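Vendik snack box: questions we keep getting

Is a multipack cheaper than singles?
Sometimes. Check the unit price before you believe the label.

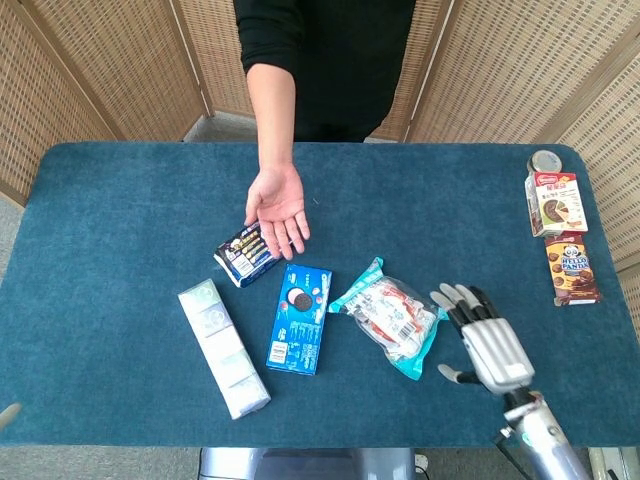 Do cookies survive shipping?
Boxed cookies do better than wrapped ones, whatever the seller claims. A flat box like the blue Oreo one can go at the bottom. I'd still put tissues over it.

Why add tissues at all?
Crumbs. Padding is a bonus, though I doubt one pastel multipack protects much. 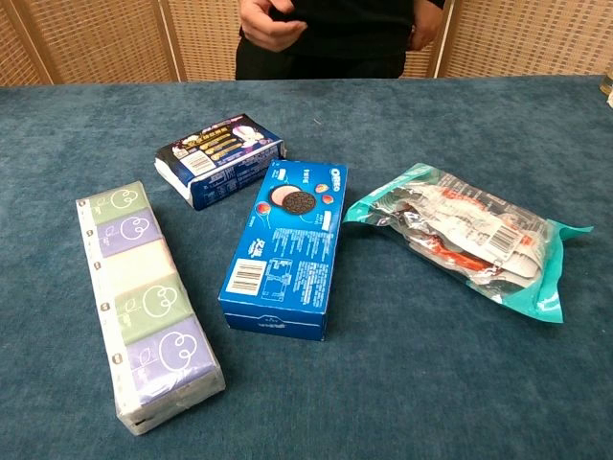 Do I need all 12 items?
No. Seidu Appiah packs 3 and gets no complaints.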